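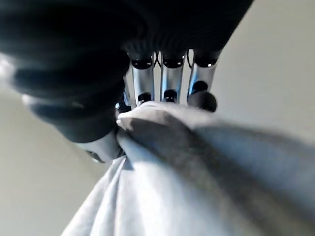

Ladi Abubakar

The Plemalari diet is an eating plan that allows only foods grown, caught or raised within sight of the eater's home. It takes its name from Plemalari, a hill village with very good views, where the rule was less of a hardship than it later became for people in basement apartments.

Origins

The plan was set down in June by a retired surveyor in Urolness, who put it in a pamphlet of 80 pages, 11 of them on turnips. He held that the stomach "knows the neighborhood" and is upset by strangers. No evidence was offered, though there was a map.

Practice

Followers eat 2 meals a day, the first before noon and the second "when the light goes yellow." Salt is permitted if the sea can be seen. Coffee is forbidden in the pamphlet and permitted in a footnote, and most followers seem to have read the footnote first.

A stricter branch, known as Rutora, bans the use of binoculars. The older branch has never ruled on them, and one member is said to have claimed a dairy farm four valleys away on a clear morning.

Reception

Dietitians have pointed out that the plan can run short of iron, vitamin B12 and, in winter, food. Supporters answer that winter is a natural fast. The newsletter Testa, which at its height had 800 subscribers, printed recipes for both sides until November 2022, when it switched to sourdough.

Weight loss is often reported in the first weeks – as it is with most plans that rule out the supermarket. Whether it lasts has not been studied.

See also: Fasting; Local food; Turnip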